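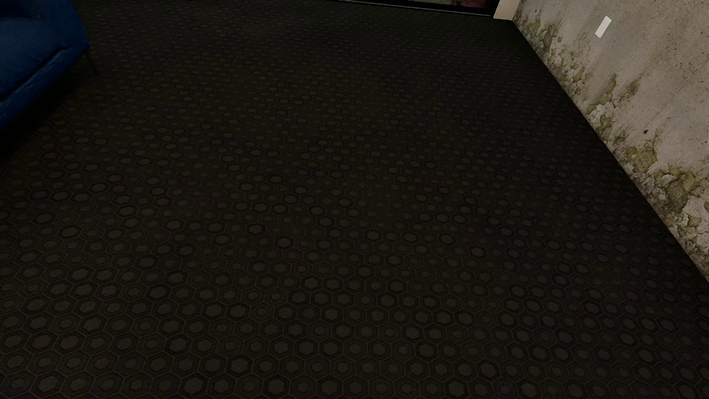 Image: Relteo / Prirno Building Archive

Prirno Building Users Group
Minutes of the meeting held February 17, 2025
Meeting room 2, ground floor

Present: Kadri Juška (chair), Judite Godinho, Margus Kalniņš, Piret Sepp (minutes)
Apologies: Piret Eglītis

1. Minutes of the previous meeting
Approved with one correction. Under item 4, "east stair" should read "west stair."

2. Matters arising
2.1 Loading bay door. The closer has been replaced. Item closed.
2.2 Bicycle rack. Quote from Kivi still outstanding. M. Kalniņš to chase.
2.3 Signage on level 3. Room numbers now match the evacuation plan. The plan posted beside the lift is the old version and has to be swapped. Action: P. Sepp.

3. Floor covering, corridors and reading room
3.1 J. Godinho presented the condition survey. The existing covering is 812 square meters in total, including the lobby. Wear is heaviest at the lift doors and outside the copy room. Adhesive failure was found at two seams on level 2.
3.2 Two options were discussed: full replacement, or replacement of the corridors only with the reading room deferred. Kalniņš noted that the subfloor on level 2 needs leveling in either case and that the cost should be shown as a separate line.
3.3 Dark finishes. Juška asked whether a dark finish would show dust under the corridor lights. Godinho replied that the supplier advises daily dry mopping for all dark colors. The group asked for a sample area to be laid outside room 204 before any color is chosen.
3.4 Noise. Footfall in the reading room was raised again by the second-floor tenants. Underlay to be priced with the main quote.
3.5 Agreed: corridors and lobby to go ahead, reading room deferred to next year's budget. Action: Godinho to request revised quotes from Itamer and Kivi, with leveling and underlay itemized.

4. Heating and ventilation
4.1 The night setback was changed in January. Complaints of cold offices before 9:00 a.m. have come from the north side only. Kalniņš will move the start time forward by 25 minutes and report back.
4.2 Filters in the rooftop unit are due. The service contract covers labor but not parts. Parts approved up to 1,000 euros.
4.3 The thermostat in the reading room reads high compared with a handheld meter. To be recalibrated during the filter visit.

5. Access cards
5.1 Sepp reported 65 cards on the register with no use in the past year. Holders will be written to and the cards canceled if there is no reply in four weeks.
5.2 The side entrance reader rejects older cards intermittently. Fault logged with the installer. No date given yet.

6. Correspondence
Letter from P. Eglītis on weekend opening. Deferred until she can attend.

7. Any other business
7.1 The level 1 kitchen tap drips. Kalniņš to fit a new washer.
7.2 Large deliveries must be booked through the front desk the day before. Reminder to go to all tenants.

8. Next meeting
Second week of March, same room. Items for the agenda to P. Sepp.

Meeting closed at 4:40 p.m.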